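Punix Teach Kit, three months on the bench

The Punix sales page says a technician with no programming can teach an arm a new job "before lunch". I bought the hand-guiding version in April, with the Hestar remote controller as an add-on, and I've been trying to find out whose lunch they meant.

Hand-guiding first. You hold the collar above the gripper, press the button and drag the arm through the job while it records. For big moves it's fine. For anything fiddly the arm feels like a shopping trolley with a crook wheel, and your own forearm ends up exactly where you need to look. The manual recommends 23 demonstrations per task. By the seventh I was getting sloppy, and the software learns sloppy just as keenly as it learns careful.

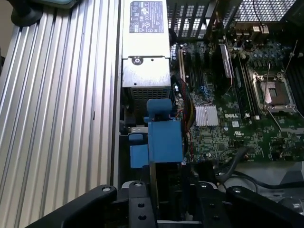

Computer teardown is what I wanted it for. We strip old office desktops at Grasness, and memory and cards are the bread and butter. The wrist view is the only one I trust with the Hestar controller, and it's decent: on an open Dell I can make out the empty processor socket, the long black memory slots, even the certification marks on the power supply label, although the bright casing around them washes out badly. Depth is another matter. The red, yellow and black wires run down beside the board and the blue plastic bracket sits further along, and on a flat monitor I'm guessing how high the handle stands. The gripper fingers also fill a good chunk of the bottom of the picture, so the last bit of any approach is done half blind.

The controller has no force feedback worth the name. There's a buzz when the fingers meet something, and it's the same buzz for a cable as for a steel rail. Punix calls this "touch awareness". Hmm.

Playback is where I got grumpy. Same model of desktop, same spot on the bench, and it copes. Nudge the case by the width of a finger and it goes for the old position with total confidence. The Sastry software update in July was meant to fix that. It's better, but I still keep a hand near the stop button.

The arm mount is solid and the collar button hasn't failed. The controller's extra $600 is hard to defend, and I'd have paid $200 for it, grudgingly. Try to borrow one before you buy, and bring your own messy job to the demo.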